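DRUMBRIDGE TOY LIBRARY TO REOPEN IN JULY WITH LONGER LOANS AND A REPAIR SERVICE

Press release
March 30, 2019
For immediate use

Drumbridge Toy Library will reopen in July in larger premises on Soliman Street, two doors down from the public baths. Families will be able to borrow toys for longer, return them at more places in the town and bring in damaged toys of their own to be mended.

The library has been closed since its lease on the old chapel hall ran out. The stock has been held in storage in the meantime and has been checked, cleaned and relisted. The new catalogue has 1182 entries. A set counts as one entry, whether it is a jigsaw, a train track or a box of bricks.

The new premises were formerly a carpet showroom. They are on one level, with a ramp from the pavement and a door wide enough for a double pushchair. The front half will be the lending room, with low shelves along both sides and a desk by the door. The back half will hold the repair bench, the wash room and a store for outdoor toys, which were kept in a separate lock-up at the old site and could only be borrowed by appointment.

WHAT CHANGES FOR BORROWERS

The standard loan goes up from two weeks to four. It can be renewed once, by telephone or at the desk, unless another family has reserved the toy. Ride-on toys, slides and sand tables stay at two weeks because of demand in the summer.

Each child may have three toys on loan at a time, and a household may have eight. Childminders, playgroups and nurseries can apply for a group card, which allows 17 items for up to six weeks. Group cards were previously limited to settings inside the town boundary. From July they will also be open to settings in Tunduvow and the villages along the valley road.

Membership remains free for families living in the Drumbridge area. There are no fines for late return. A toy that is lost or cannot be mended is charged at half its replacement price, and this charge can be paid in instalments. Missing single pieces are not charged for, but borrowers are asked to mention them when handing a set back -- staff would sooner hear about a missing wheel than have the next family find out.

Returns can be made at Soliman Street during opening hours, or at the collection cages in the Tunduvow health centre and the Zerko garden shop. The cages are emptied twice a week. Outdoor toys and anything with a battery must come back to the main building.

BLOCKS, BRICKS AND CONSTRUCTION

Construction toys made up the largest share of loans in the last full year of opening, ahead of dressing-up clothes and puzzles. The reopened library will have a full bay for them, arranged by size of piece, with the largest on the bottom shelf. Sets for children under three will be kept apart and marked with a blue label on the lid.

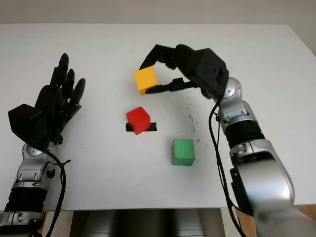
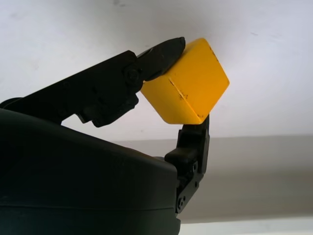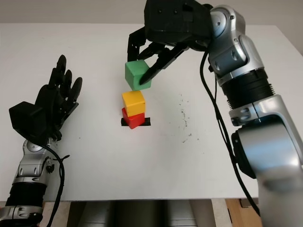
The painted sets have been the slowest part of the stock check. Every block is looked over by hand under a lamp, and each is placed in one of three trays: fit to lend, to be repaired, or to be withdrawn. Ordinary wear is accepted. A yellow cube with small dark scuffs and chips along its edges, and a short scratch in the middle of one of them, would go straight back into its box under the library's rules, as long as the edges are still rounded and nothing lifts when a thumbnail is run across it. Splinters, flaking paint and cracks that reach a corner mean the repair tray. A block that has split through is withdrawn.

In the repair tray, rough edges are sanded down and bare patches are sealed with a finish sold for use on children's toys. The library does not try to match old colours exactly. Blocks that have been repaired may look a little different from the others in the set, and borrowers need not report this.

Older sets with no maker's label, or with paint of unknown age, have not been returned to the shelves. They have been put aside, and those of local interest will be shown in a wall case near the desk. Items in the case will not be lent.

REPAIR SERVICE

The repair bench will be open to the public for two sessions a week. Anyone in the area may bring up to two toys at a time, whether or not they are a member. Simple jobs such as loose wheels, detached handles, torn seams and worn-out hook-and-loop fastenings will be done while the owner waits, if there is no queue. Longer jobs will be booked in and given a collection date.

Labour is free. Parts are charged at cost, and the owner will be told the price before work begins. The bench will not take:

Car seats, cots, high chairs or safety gates
Toys that plug into the mains
Inflatable toys and paddling pools
Soft toys that are damp or mouldy
Anything that has been recalled by its maker

Where a toy cannot be mended, the owner may take it home or leave it to be stripped for parts. Wheels, axles, screws, buttons and battery covers are the parts most often wanted.

The bench will also run a short course in the autumn for adults who want to learn basic toy repair. Dates and booking details will be given separately.

CLEANING

All returned toys will be cleaned before they go back on the shelf. Plastic items are washed in warm water and detergent and air dried. Painted and bare wood is wiped with a well-wrung cloth and left on a rack overnight -- it is never soaked, as this raises the grain and loosens glue. Fabric items go through a hot wash where the label allows it. Toys with batteries are wiped down with the batteries out and are tested before they are relisted.

Borrowers are asked to return toys free of sand and food but do not need to wash them.

DONATIONS

The library can accept donated toys from the first week of July. It cannot accept them before then, as there is no room to store them. Most needed are floor puzzles with all their pieces, wooden railway track, dolls' clothes, musical instruments and games for children aged seven to ten. Construction sets are welcome if they are clean, and part sets can be used to make up others.

The library has enough soft toys and will not be taking any more this year.

Donated toys become the property of the library. Those that do not pass the check will be used for parts or recycled, and cannot be returned to the donor.

FUNDING

The move has been paid for by a legacy, by the sale of the library's old van and by a public appeal, which raised money from more than 1000 households. Rent on the Soliman Street building has been agreed for five years. The running costs of the repair bench are covered for the first two years, after which the service will be reviewed.

Work still to be done includes the flooring in the wash room, an outside light above the ramp and the painting of the shop front. If the flooring is late the library will open without the repair bench, which will follow when the work is complete. The lending room will not be affected.

OPENING HOURS FROM JULY

The lending room will be open four mornings and two afternoons each week, with one early evening session for working parents. A quiet hour will be held once a week, with the lights lowered and no more than six families in the room. Places at the quiet hour can be booked in advance, and unbooked places will be given out at the door.

Existing members do not need to rejoin. Old cards will still work and will be swapped for new ones on the first visit. Anyone who still has a toy on loan from before the closure may bring it back at any time after reopening, and there will be no charge. The library's records show 38 such items, among them a puppet theatre and a set of skittles.

ENDS

NOTES FOR EDITORS

1. Drumbridge Toy Library lends toys, games and play equipment to families and childcare settings in Drumbridge, Tunduvow and the surrounding villages.

2. The catalogue figure given above excludes duplicate copies of board games, which are listed once.

3. The building will be open to the press for one morning before the public opening. Please contact the library office to be added to the list. Photography of children is by written consent of a parent or carer only, and forms will be available at the desk.

4. Large-print copies of the membership leaflet and the catalogue can be had from the library office on request.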